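Corentin Brunet on pancakes, patience and his gran's kitchen

I'd been told to arrive hungry, so I did. Corentin Brunet runs Clokus, a 44-seat pancake place in Hulirton, and he had batter on his sleeve before I'd got my coat off.

"My gran made them every February," he says, pushing a plate at me (lemon, sugar, gone in a minute!). "She never weighed a thing. I weigh everything, and mine still aren't as good."

He opened with a loan, two hobs and his old flatmate Thirumalai D'Souza on the till. On their busiest day they served 198 people and ran out of eggs by two.
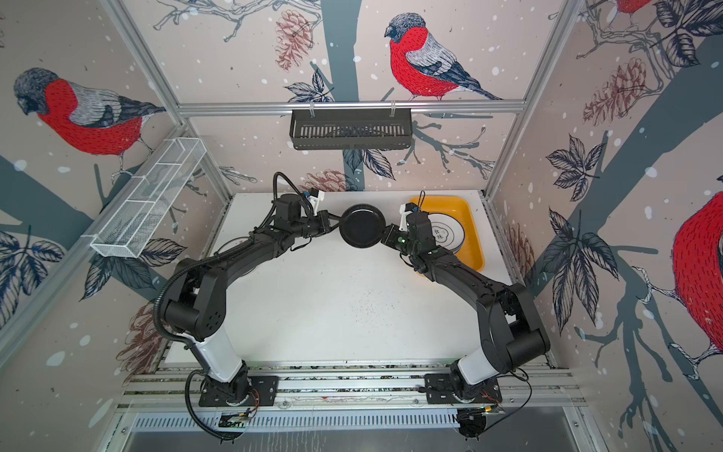 I asked what most of us get wrong at home. "The first one," he says straight away. "People rush it. Let the batter sit for half an hour, go and have a cup of tea – then start."

And flipping? He pulls a face. "Use a spatula if you want. I dropped so many when I was learning, the dog got fat."

He's thinking about a second place in Sarberg, though the rent worries him – £1,292 a month, before he's bought a single lemon. "Ask me in the spring," he says, and asks if I'd like another. I had two.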